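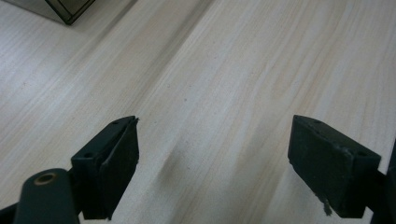 Filed under: Working papers / Home and workshop surfaces

3.2 Living with pale timber

I'll own up to a bias before I go any further. I like light-coloured tabletops, and I went into the Drekmont survey hoping everyone else would too. We sent the questionnaire to 842 households and got 136 back with the comments section filled in, and those comments are what I lean on here (the tick-box answers are in Section 4, if that's more your thing).

The word that kept coming up was "calm". People told us a pale top made a small room feel bigger, and plenty of them enjoyed having grain to look at. Figure 3 shows the sort of surface I mean — cream and beige, long wavy bands running across it, a few of them nearly white. I could look at that all day!

Then came the grumbles. Tiny dark specks bothered people far more than I'd expected, and the trouble was mostly in not knowing what they were. Is it dust, or is it in the wood? Shona Gunn, who read all the comments alongside me, started calling this the "wipe and check" habit, and we've kept her name for it. Owners of darker tops hardly mentioned specks at all, though they had plenty to say about crumbs.

Metal things left standing on the wood were the other sore point. Respondents worried about scratches and grey marks along the bottom edges of toolboxes and the like, and nine of them had put felt underneath. We didn't test whether felt helps, so I can't tell you — my own desk has cork, for what it's worth.

Figure 3. Pale wooden tabletop with banded grain and a few small dark specks. The corner of a metal box is at upper left.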